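Home | News | Elections | Schools | Opinion | Newsletter | Contact

The Skellville Ballot Box: notes from your elections reporter

Hi again, everyone! I spent most of last week at the county annex watching the recount in the Ullitz Township library levy, and I have opinions (you knew I would).

Quick catch-up if you skipped the last letter. The levy passed by 51 votes on election night, then the mail ballots came in and the margin shrank to six. Six! Harish Kotian, who ran the "no" side, asked for a hand recount the next morning, and I don't blame him one bit. I'd have done the same.

So there we were, two people to a table, one reading and one marking. The precinct that took forever was Groravus, with 794 ballots and a lot of very faint pencil. Catríona Breathnach was observing for the library folks and told me she'd brought a crossword and never opened it. The rule on stray marks got argued over twice, and both times the clerk, Jayanthi Acharya, read the whole thing out loud from the binder, slowly, including the footnote. I now know that footnote by heart.

The final margin didn't move. The levy stands, and Saturday hours come back to the library in July. 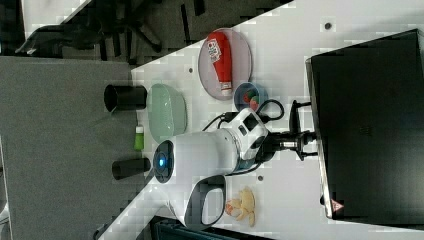 What I keep hearing from readers is that turnout in these small races is a disgrace, and I half agree. In my own precinct 367 people voted, and I'm pretty sure I could name a third of them. Gangadharan Suvarna wrote in to say we should move every levy to the November ballot, when folks show up anyway. Tharun Kurian thinks that would bury local questions under the big ones. Me, I'd start with reminders that are harder to miss. The round blue light glowing on that white arm catches my eye faster than any gray postcard the county has ever mailed me, and a postcard is all we get! Put some color on it, print the date huge, and send it twice.

Write and tell me what you think. Next time I'll be at the Yupanqui school board hearing, which starts at 7 p.m., and I'm bringing a cushion for those chairs.

This site uses cookies to improve your visit. Accept | Manage settings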